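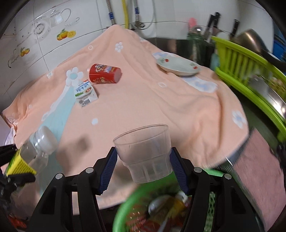

Sorting odds and ends on a towel – does it ruin the towel?

Kitchen Help > Cleaning > Towels

We use cookies to remember your settings.

I spread our big peach flowered towel over the counter and set cups, cans and milk cartons on it while I clear out the green basket. My sister says I'm wearing it out. Is she right? It's 100 percent cotton and I'd hate to spoil it.

Plosten38
Oh, I do the very same thing, and mine has lasted 6 years! Just shake the crumbs off outside before it goes in the wash, and rinse any milk spots in cold water first.

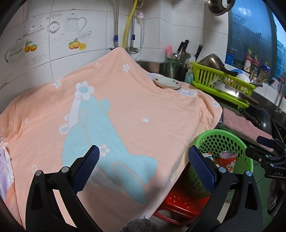 And do watch how it hangs – a corner hooked up by the pipes will pull out of shape in time, so I'd lay mine flat, or fold it in 2 if the counter is short.

Kleinschmidt
use an old one

Vallthorpe
Your sister may have a point about cans, dear, they can leave rust rings. Wipe the bottoms first.

Last updated: February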